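Progress report to the Starum Fund, November 2019
Return to Nursing Practice, Trornstead and Clivau

We are really pleased with how things have gone since July. The first group of returning nurses has finished the classroom part of the course, and most are now on ward placements in Trornstead. Several had been out of practice long enough for their registration to lapse, so seeing them back in uniform is a joy!

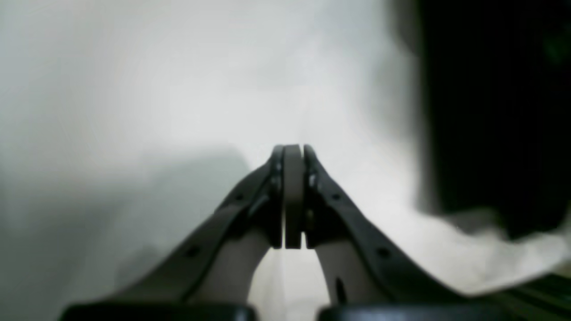 Your grant paid for 20 places and we filled every one. We had 834 enquiries, far more than we planned for, and the waiting list for spring is already open. The two dark fingers leaning together in an upside-down V would make a rather good badge for the course, and we still need one before the spring leaflets go to print. Ideas are welcome.

The paperwork side took longer than we hoped. References from overseas employers were slow, and four applicants had to start late.

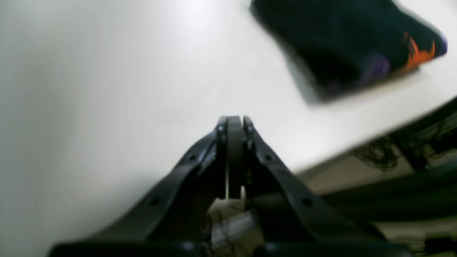 We now ask for references at the enquiry stage, and the Clivau group has felt the benefit already. Their checks were done before the first day of teaching, which left the opening week free for drug calculations and record keeping (always the part people worry about most).

Placement hours have passed 1000 across both sites. Ward managers have been generous with their time, and two have asked to take more students. 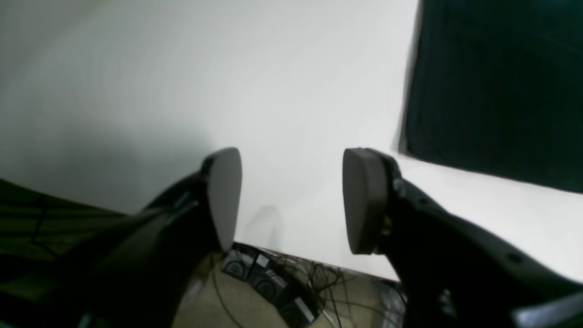

Two gripper fingers, grey pads facing each other.

Next we want to open a third site at Lins. The hospital there has offered a teaching room, and we are talking to the night teams about evening placements for parents of young children.

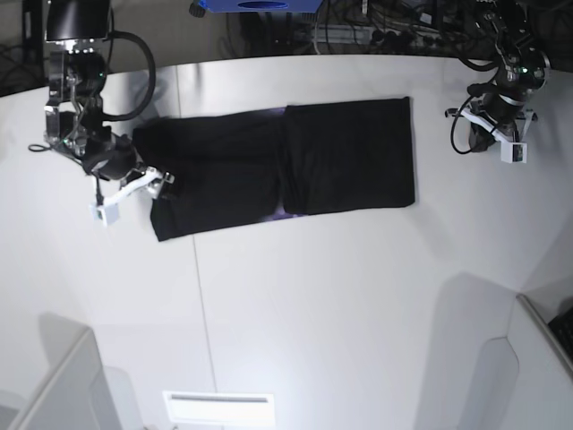
If those talks go well, we would like to move some of the unspent travel money into childcare support. A revised budget is attached for your approval, and we would be glad of an answer before the spring intake is confirmed.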